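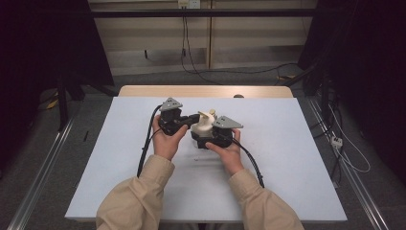
Informe de la visita a la planta de envases de Posereck

En febrero, una delegación del área de Compras y Sostenibilidad de Noketti visitó la planta de envases domésticos de Posereck, dentro del programa anual de conocimiento de proveedores. La recepción corrió a cargo de Corina Buzatu, responsable de relaciones externas, quien expuso la trayectoria de la empresa y su organización actual. La plantilla asciende a 235 personas, repartidas en 2 turnos.

El recorrido comenzó a las nueve y media en el almacén de materia prima. El material recuperado llega en sacas desde el centro de clasificación de Onu y se analiza antes de su entrada en producción. Los lotes que no cumplen la especificación de color se destinan a piezas interiores.

A continuación se accedió a la nave de soplado, que ocupa la parte más antigua del recinto.
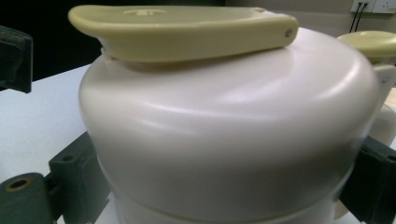
La dirección técnica informó de que el consumo de agua de refrigeración se ha reducido alrededor de un 42 % desde la instalación del circuito cerrado. Los asistentes preguntaron por el tratamiento de los lodos, servicio contratado con Jodow, y solicitaron copia de los certificados correspondientes.

En la sesión de trabajo posterior se revisaron los plazos de entrega y el sistema de devolución de palés. Posereck confirmó que mantiene 455 referencias en catálogo y que prevé retirar las de menor rotación, previo aviso por escrito a los clientes afectados.

Noketti agradece a la empresa anfitriona su atención. La documentación entregada puede consultarse en la secretaría del área.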